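# Gripper fingers keep dropping soft stuff, hard stuff is fine

**posted by benchrat_maltby**

Hi all, hoping somebody has been down this road already. I've been building a pair of hand-held grippers at our shared workshop (the Maltby one, upstairs room with the terrible heating) so I can record pick-and-place moves by hand and then have my little home arm copy them. The arm is a kit I've had since May and it's mostly behaving. The fingers are what's driving me nuts.

Anything hard, no problem. Mugs, blocks, a screwdriver, all good. As soon as I squeeze fabric it slides out, or it holds for a second and then creeps down until it drops. I've been practicing with hats and socks. The fingers are printed in plain PLA with a flat inside face, 9 mm wide at the tip. I tried sandpaper glued on and it chewed up a beanie, which I'm still hearing about at home.

Second thing, and maybe it's related: the tracking jumps whenever I turn my wrist over. I have a marker plate on each gripper. It looks okay when I'm moving flat across the table, then I rotate and the recorded position hops a couple of inches sideways. Is that the plate, the camera, or me?

I don't have a ton of money to throw at this, so cheap fixes first please!

---

**solder_and_toast**

PLA is slippery, that's just how it is. Get some silicone sheet, the thin kind, and stick it on the inside faces. Mine came off a baking mat. Regular super glue won't hold it for long so you want the silicone adhesive in the tube, and leave it overnight even though the tube says 2 hours.

Can't help with the tracking, I gave up and used a joystick.

---

**oldgarage_kit**

I went through both of these last winter, so here's the long version (sorry).

The silicone advice above is good, but I'd reprint the fingers before you glue anything. Flat faces pinch hats badly because the cloth only gets squeezed at whatever spot happens to touch first. I put shallow ridges across mine, running sideways to the pull, and then the silicone over the top. Print the tips in TPU if you've got a spool lying around. I use the Rennie design from the Bistcombe build group, which has a slot so the tip pops off and you're not reprinting the whole finger every time you change your mind. I changed my mind a lot.

Also check your squeeze. If you're using a spring trigger, the fingers probably splay apart at the ends when you pull hard, so you get less grip the harder you squeeze. Pinch a strip of paper right at the tips and tug it. If it comes out easy, angle the fingers in a hair so the tips meet first. That one fix did more for me than any of the rubber.

For the jumping, my money is on the plate. If it's flat and your camera sees it nearly edge-on when you roll your wrist, the software is guessing. Put the plate on an arm so it sticks out past your hand, and tip it toward wherever the camera usually is. Mine are a triangle shape now. Make sure the arm is stiff! My first one wobbled, and I blamed the software for a whole weekend.

Cables are the other sneaky one. A cable hanging off the back of the gripper tugs on your wrist and you fight it without noticing, and then all your recordings have a little twitch in them. Leave plenty of slack and strain-relieve it at the handle. I have 114 takes from before I figured that out and most of them went in the trash.

For practice I like a bucket hat and a wire hat stand on a low table. Approach with the brim down and come in slower than feels right.

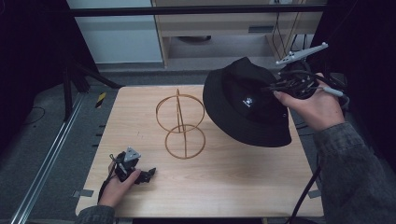 Do both grippers need to be the same size?

They don't, but the recordings are easier to reuse if the fingers match in length and open to the same width. If you only have the patience to rebuild one, do the one on your stronger hand and get to the other when you can.

Start with around 40 good takes of one single move before you add a second one. I mixed hats and socks right away and the arm learned some kind of sad in-between thing.

---

**pindasitz**

+1 on the paper strip test. Also turn your exposure down if there's a window near you, glare on a marker plate looks exactly like bad tracking. Matte spray fixed mine, but do a light coat on a spare plate first because it can go blotchy.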